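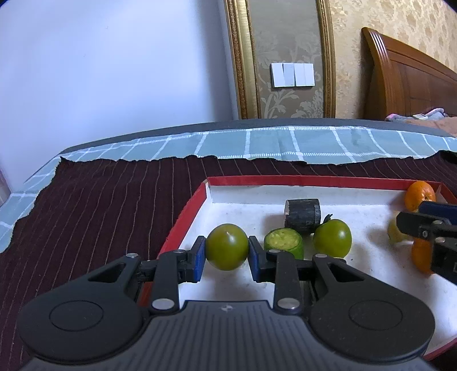
A green tomato, well short of ripe.

My neighbour Khôi Giáp grew 16 tomato plants last summer and spoke of them the way other men speak of their boats. By the time the cold came through Urklow he had a laundry room full of fruit the colour of a hockey rink bench, and he was giving it away to anyone who slowed down on the sidewalk.

I took a bag. I have opinions about the green tomato now, and the main one is that we have been rude to it. We treat it as a red tomato that failed to apply itself. We wrap it in newspaper, shut it in a drawer with a banana and check on it like a disappointing nephew. Three weeks later it is pink, mealy and tastes of the classifieds.

Fry it instead. Or make chow-chow, as my grandmother did every fall, with enough vinegar to strip the paint off the porch. She never once waited for anything to ripen. She had a short growing season and a shorter temper.

The garden centre in Raderen will sell you a heated cloche, a grow light and a variety called Plorkness that promises red fruit by June. I priced the lot one Sunday and got to $503 before tax, without a tomato in sight. Khôi has ordered two of the cloches. I've bought vinegar, and I've been slowing down on the sidewalk.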